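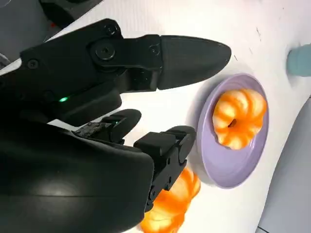 Figure 3a. Round lavender plate with one ridged orange-and-cream item on it and a second on the table beside it.

3.2 Plate and tabletop items

The table-setting task uses a small set of objects on a white tabletop. The plate is round and lavender, with a raised rim, and was chosen by Forsyth and Poojary for its contrast with the surface. Pale plates had been tried in July and were dropped, as their outline was hard to separate from the table under overhead light.

The ringed items are lobed, in alternating orange and cream, with a dark hole at the centre. Raters in the naming study called them either doughnuts or small pumpkins – both labels were accepted. An item counts as served when it rests wholly within the rim. Contact with the outer edge of the plate is scored as a miss, and an item lying on the table is scored as unserved.

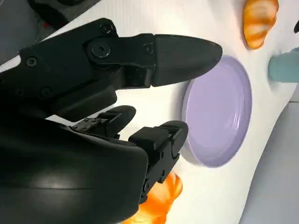

Figure 3b. The lavender plate on the white tabletop, with fingertips at its left side.

Plate position was scored separately from the items. The reference point is the centre of the plate, and a shift of up to 20 mm was allowed before a layout was treated as changed. Layouts were coded by two raters, and 9 disputed cases were settled by a third (Cârstea).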